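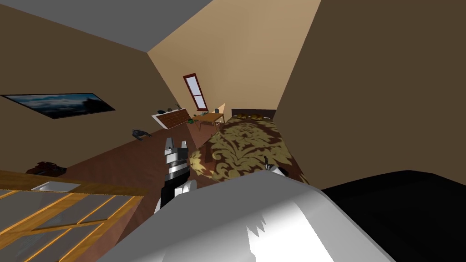
Brukum wrote in to ask whether it was really true that a guest should strip the bed before leaving, and if so, how far down. As far as the mattress protector? Did pillowcases go inside the duvet cover, or was that showing off?

Zahira Sutanto
April
3 minute read

I have been a guest a good deal this year, for dull reasons involving a damp wall and a builder called Skoritz, and I now hold strong views on spare rooms. The bed question is the least of it. (Sheets off, folded loosely, left at the foot. Leave the protector alone. Pillowcases inside the duvet cover is fine if you are related.)

What I would like to talk about is the welcome folder. My cousin has one. It runs to 20 pages and has a contents list. There is a section on the shower which I read twice, standing in a towel, and still got wrong. There is a map of the recycling. On page 14 it says "Please feel at home", and on page 15 it explains which mugs this applies to.

I know where it comes from. She let the room out for one summer, a man left her three stars, and she has never got over it. He said the radiator ticked. The radiator now has its own paragraph.

At the other end of things is my old friend in Wallilness, who offers no instructions of any kind. You arrive, she waves at the stairs, and you spend the evening opening doors onto cupboards. The heating comes on at four in the morning and goes off when you get up. I asked for the wifi password and she said it was on the back of something. I love going there and I always take a jumper.
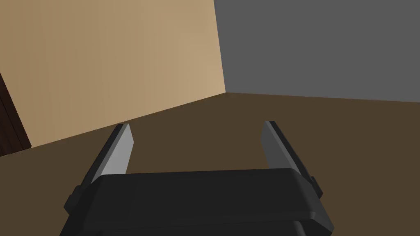 Zahira Sutanto

Back to hosts, then, who have it harder than I make out. A guest sees one room for two nights. The host has bought a lamp for it, cleared a drawer, and moved the exercise bike to a place where everybody will walk into it until you go. I paid 230 pounds for a guest mattress once and lay awake next door listening for complaints. My aunt slept on the sofa. She said she liked the sofa.

So my advice is modest. Tell people how the shower works, out loud, and show them. Put a glass in the room, and a hook on the door. Say what time you get up, and mean it, so that they don't lie there at six wondering if the creak on the landing is you or the cat. If there is a trick to the back door, please mention it before you go to bed. I have stood in the garden in Wallilness in my socks, and the neighbours were very nice.

As for guests: eat the breakfast. Even the granola.

Next month I shall be writing about people who say "don't bring anything" and what they want you to bring. Letters on that are welcome, as are letters about radiators, though my cousin has asked me to say that hers has been seen to.

Contact the newsletter desk | © Wanigasekara Newsletters | Back to top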